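Arance - demostraciones de escritorio con dos brazos
LÉEME del conjunto de datos, rama de enero
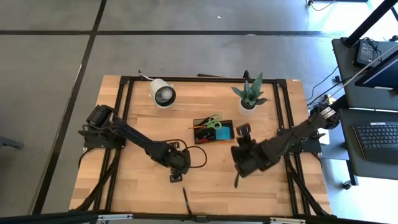

Hola, y gracias por bajarte esto. Arance es el conjunto de demostraciones teleoperadas que llevo grabando desde hace unos meses para la tarea de ordenar material de oficina con dos brazos a la vez. Lo empecé por pura cabezonería, porque quería afinar una política con datos míos y no con los de otra gente, y al final ha crecido bastante más de lo que pensaba (¡1000 episodios ya!).

Qué hay dentro

Cada episodio es una demostración completa: yo llevo los dos brazos a distancia con un par de mandos Sarantis y voy recogiendo los objetos de la mesa para dejarlos en la bandeja organizadora. Casi todo son bolígrafos, rotuladores, lápices, tijeras y notas adhesivas. La lámpara y la planta no se tocan nunca, son obstáculos, y si un brazo las roza el episodio va marcado con la etiqueta "contacto" en los metadatos. No los he borrado, me parece que también enseñan algo.

Un episodio dura casi 70 segundos de media. Los hay bastante más largos, sobre todo los de tijeras, que me costaron sudores: cogerlas por el ojo del mango es un incordio cuando las estás llevando con un mando y mirando por una pantalla.

Estructura

En la carpeta episodios hay un archivo por demostración, con el vídeo, las posiciones articulares de los dos brazos, la apertura de las pinzas y la instrucción en texto. En la carpeta instrucciones están las frases sueltas, por si quieres reescribirlas. Ejemplos tal cual: "mete el rotulador negro en la bandeja", "pon el lápiz naranja en el compartimento largo", "deja las tijeras encima de las notas azules". Hay alguna errata. Si entrenas con texto, a lo mejor te interesa dejarlas.

Las particiones vienen hechas y están separadas por sesión de grabación. Por favor, no las mezcles al azar, que dentro de una misma sesión la bandeja suele quedarse en un sitio parecido y luego la evaluación sale preciosa y no vale para nada.

Cosas que conviene saber

Teleoperamos 4 personas, aunque la mayor parte es mía y se nota (soy diestro y abuso del brazo derecho). Caradog Pumphrey grabó las sesiones de paso de mano a mano, donde un brazo le entrega el bolígrafo al otro, y son con diferencia las más limpias del conjunto. Si solo vas a mirar unas pocas, empieza por ahí.

En los movimientos rápidos el vídeo sale algo borroso en las pinzas. Las posiciones articulares van aparte, así que para aprender las acciones no me ha dado guerra, pero si quieres sacar la pose de la pinza a partir de la imagen tenlo en cuenta.

La sesión 9 tiene un desfase entre el vídeo y los mandos. Hay un guion en la carpeta utilidades que lo corrige, se llama alinear y se le pasa el número de sesión. Sin eso no la uses.

Cargarlo

Yo lo leo con Cavumness, que es lo que usamos en Clernano para todo, pero los archivos son normales y corrientes y con cualquier lector deberías poder abrirlos. El guion de muestra reproduce un episodio y pinta las trayectorias al lado - tarda un poco en arrancar, ten paciencia.

Pendiente

Regrabar varias de las de tijeras. Añadir instrucciones en catalán. Revisar las etiquetas de "contacto" de las primeras sesiones, que las puse a ojo y alguna se me habrá escapado.

Si encuentras un episodio raro, abre una incidencia con el número y el instante del vídeo y lo miro.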